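Clearing a Crowded Kitchen Table Before You Start to Cook

Posted 2023-11-21 by Gholamreza Babaei

A kitchen table that doubles as a work surface fills up fast. Bowls, bottles, jars and the food processor all end up on it, and then there is no room left to peel a carrot. The notes below cover how I sort mine out.

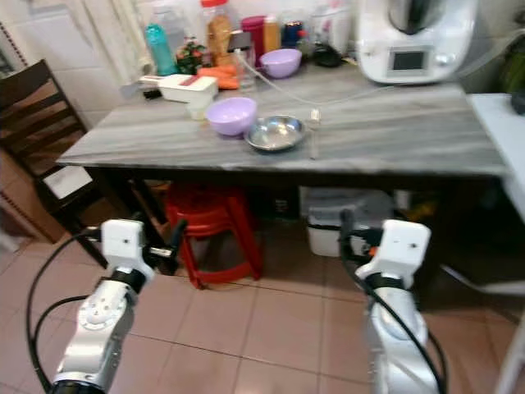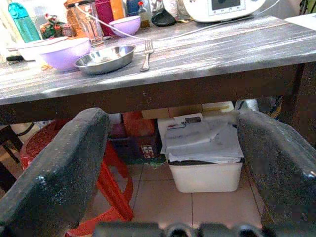
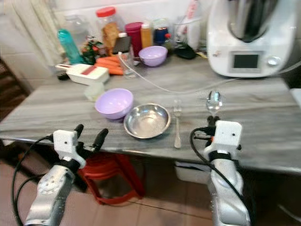
Lavender bowls, a shallow steel bowl and a food processor, all on the one table.

Filed under: Kitchen > Counters and Tables

Start with the front edge

Work from the front of the table toward the wall. The front is where you will stand and cut, so it gets cleared first. Bowls that are going to be used can be pushed back a hand's width. Anything that isn't going to be used goes to the sink or the cupboard.

Small things at the edge are the ones that fall. Pick up lids, caps, little cups and loose cutlery before you move anything large. I put them all in one bowl and carry the bowl. Sort it at the sink.

Bowls

Plastic bowls of the same size should be stacked dry. If they go together damp they stick, and after a day or so they smell. When two are stuck, stand the lower one in warm water for a minute and twist. Don't pry them apart with a knife.

Keep one bowl out for peelings while you work and one for the cut vegetables. A shallow steel bowl is good for the cut pile, but it tips if you lean on the rim. Wipe steel with a dry cloth after washing or it will show water spots by the next morning. White vinegar on a cloth takes the spots off. Rinse it again afterward.

Plastic bowls stain from carrot and turmeric. Rub the stain with a little cooking oil, leave it ten minutes, then wash with dish soap. It does not always come out the first time. Putting the bowl in a sunny window for an afternoon will fade most of what's left.

Forks and other loose cutlery

Set a fork down beside the bowl it belongs to, tines away from you. If you cook with other people in the room, keep the sharp tools at the back of the work area and tell them where the knife is.

A glass tumbler does not need to be on the table during prep. Move it to a shelf or at least well behind the bowls. If you want a drink nearby, use a bottle with a cap.

Carrots

Carrots can sit out for a short time while you get ready, but they go soft if they stay out. Take only as many as the recipe needs and leave the rest in the refrigerator. Cut off any green tops first, or the tops will pull the water out of the root.

Limp carrots come back in cold water. Trim both ends, stand them in a tall container of water and leave them in the refrigerator overnight. They will be fine for soup or grating. For eating raw I would still buy fresh ones.

If you are slicing a lot of them, cut a thin strip off one side of each carrot so it lies flat. This matters more with a knife than with a slicer.

Vegetable slicers

Use the guard. If the guard is lost, stop while there is still a good stub of carrot in your hand and finish with a knife. Wash the slicer right after you use it and brush from the back of the blade toward the edge. Never leave it in a sink full of soapy water where someone may reach in.

I bought my slicer, a Gustska, at a yard sale in Toledo. It came without a guard, and I used a folded dish towel for a while. That was a bad idea. A cut-resistant glove is cheap and fits in the drawer.

The row along the wall

Bottles and jars pushed against a wall take up less room, but they hide each other. Put tall ones at the back and short ones in front. Turn the labels out. Wipe the bottom of each bottle before you put it back, especially oil and dark sauces, which leave rings.

Once a month I take the whole row down and wash the table behind it. In December, when there is more baking going on, I do it twice. Anything I haven't opened since the last time goes in the cupboard.

A plant can stay in the row if it gets enough light. Keep it away from the kettle and don't water it over the food. Take it to the sink, let it drain, and bring it back.

The food processor

Leave it out if you use it every week. Otherwise it should be stored low, in a cabinet where you can slide it out without lifting it over your head. Put it at one side of the table so the middle stays clear, with the controls facing you.

Unplug it before cleaning. Wipe the screen and dial with a barely damp cloth and no spray. Sprayed cleaner gets in behind the dial. The bowl and lid can be washed by hand in hot soapy water. Dry the seal with a paper towel and store the lid off, or upside down on the bowl, so air can get in.

Don't let a cord run across the part of the table where you are working. If the outlet is on the wrong side, move the machine. I have an 800 watt Grirkley and I don't run it on an extension cord.

Wiping down

Crumbs first with a dry cloth, then a damp one with a drop of dish soap, then a clean damp one. On a marble-patterned top it is hard to see what you have missed. Bend down and look across it toward the window, or run your palm over it. Sticky spots show up by feel.

Skip scouring powder on printed or coated tops. It takes the shine off in patches. For dried-on food, lay a wet cloth over the spot for five minutes and lift it with a plastic scraper. I use the Jisance one with the flat end, though an old plastic card does the same job.

Pull the chair out and check the floor under the table while the cloth is still in your hand. Carrot peel dries hard onto tile if it is left overnight.

See also: Storing Root Vegetables, Cleaning Jar Lids, Getting Smells Out of Plastic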